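Rernimby Proofing Records: Data Card

Summary

Rernimby is a collection of process records from dough proofing and retarding chambers in commercial bakeries. Each record covers one batch, from the moment the rack enters the chamber to the moment it is moved to the oven, and joins the chamber readings to the grading sheet completed after baking. The collection is maintained by Zacharias, a contract laboratory for bakery and pasta producers, and is issued to member bakeries and to equipment makers under the terms set out below.

Version and contact

This card describes the second release, dated Sunday, September 24, 2023. The first release is withdrawn and should no longer be used for comparison work. Questions and corrections should be sent to Shirley Robichaud, Records Office, Zacharias. Please state the batch number and the name of the file in all correspondence.

Contents

The release holds records for 200 batches from nine bakeries. Four product groups are covered: pan bread, hearth rolls, laminated pastry and pizza bases. The groups are not of equal size. Pan bread makes up the largest share, and laminated pastry is limited to bakeries that run a retarding step overnight.

The files are as follows.

batches.csv — one line per batch, with product group, flour type, dough temperature at loading and rack position
chamber.csv — temperature and relative humidity inside the chamber, one reading every 30 seconds
grading.csv — volume, crust color, crumb structure and surface faults, scored after cooling
sites.csv — chamber type, year of installation and method of humidification for each bakery
notes.txt — remarks entered by operators, spelling unchanged

The batch number is the key in all tables. It begins with a two-letter site code, followed by a running number. Site codes are assigned at random and carry no information about location.

Collection

Chamber readings were taken by probes mounted at the level of the middle rack shelf, away from the door and from the steam or mist outlet. The existing control probes were left in place and their readings are not part of the collection. At the Flurham site the chamber has two zones, and a separate probe was used for each. Both series appear in chamber.csv and are told apart by the zone column.

Probes were checked against a reference instrument before installation and after removal. Where the two checks disagreed by more than the permitted amount, the whole series was dropped. No correction factors have been applied to the remaining series.

Grading was carried out by bakery staff who had completed the Zacharias grading course. Each batch was scored by two people working separately. Both scores are given. Users who need a single figure should take the mean and say so in their report.

Known limitations

Door openings are not logged. They can usually be recognized by a sharp drop in humidity, but a short opening may leave no mark in the readings, and a drop may have another cause. The Skastier chambers were cleaned on a different schedule after May, and batches from before and after that month should be compared with care.

Crust color was scored against a printed chart. Lighting in the grading areas differed between sites, and small differences in color score from one bakery to another should be given little weight. Scores within one bakery are more dependable.

Flour type is recorded as entered by the bakery. Protein content is given only where the miller's certificate was available — the field is otherwise left blank. A blank must not be read as zero.

Rye doughs, gluten-free doughs and par-baked products are not included. The records should not be used to set proofing times for these products.

Changes from the first release

Times are now given in local time with the offset stated. Operator remarks have been moved from batches.csv to a file of their own. Duplicate batch numbers at one site have been resolved, and the old numbers are retained in the column old_id. The humidity column has been renamed from rh to rel_hum.

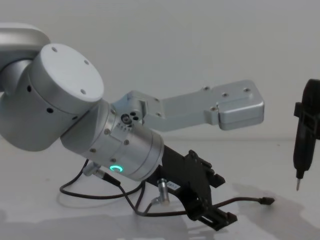 Can the chamber readings be used without the grading sheets?

The chamber readings are complete in themselves and may be used alone for work on humidity control, energy use or chamber loading. Any statement on product quality must draw on grading.csv as well.

Terms of use

The records may be used for internal development, training and published research. They may not be resold or passed on to third parties in whole or in part. Published work should name the collection and the release. Bakeries must not be identified, and users must not attempt to work out which site code belongs to which bakery, apart from the sites named in this card with the written consent of their operators.

Corrections

Errors found after issue are listed in errata.txt, which is supplied with each download. Users are asked to consult it before beginning new work. Corrected files keep their names, and the date of correction is entered on the first line. A bakery that wishes to withdraw its records may do so in writing; its batches are then removed from the next release, and all registered users are informed.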